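From: Kianoush Mirzaei
To: Marsden Robotics Club list
Date: 21/11/2021
Subject: Re: [club] Shirt task – flatten first or grab first?

Fatemeh Sharifi wrote:

> Abbas and I can't agree on the shirt. He wants the right arm to
> grab whatever sleeve it can find and lift. I say we smooth the
> thing out on the table before anybody lifts anything. The Akport
> rules only say the shirt has to end up on a hanger. They don't
> say how. Can we settle this before we record more runs? Also,
> who has the key to the parts cabinet?
>
> Fatemeh

Fatemeh, all,

I have the key. It has been in my coat for two weeks and I'm sorry, mostly to Abbas, who I gather took the cabinet hinges off.

On the shirt, I'm voting with Abbas, with conditions. Flattening looks great when it works. Then you watch the arms pat at a sleeve for 30 seconds like two people trying to fold a map, and you remember that the score sheet gives us 200 points for a hung shirt and none at all for a tidy one. I've hung up my own shirts in worse shape and still been let into restaurants.

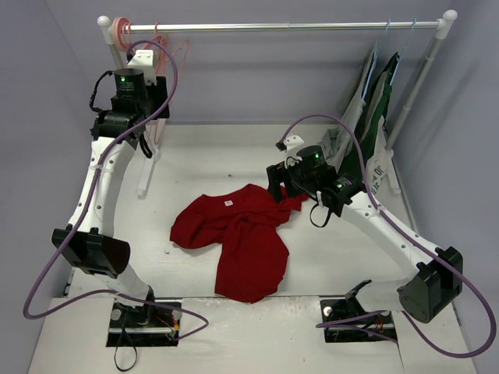

My conditions are these. The right arm comes in from above with the fingers pointing down and takes the sleeve end, and the left arm stays up by the hangers until the lift is done. No more meeting in the middle. We have 2 spare gripper fingers left and I would like to be buried with them.

I'd also like us to start every run with the shirt dropped in a heap. Nasrin's early recordings all begin with it laid out neatly, and the policy we trained on those took one look at a real pile and went to sleep. The judges are not going to iron anything for us.

Cables: please check the slack at both elbows before you power up. If the purple one pulls tight when the forearm swings out, stop and reroute it. Do not "see if it goes."

Fereshteh is asking for 2000 clean runs by March. I've told her that depends on what we're calling clean. She has promised a definition, in writing, so I expect one by April.

If anyone objects to grab-first, reply here and not in the hallway. Otherwise I'll change the task notes tonight and put the cabinet key back on its hook. Abbas, please put the hinges back on theirs.

Kianoush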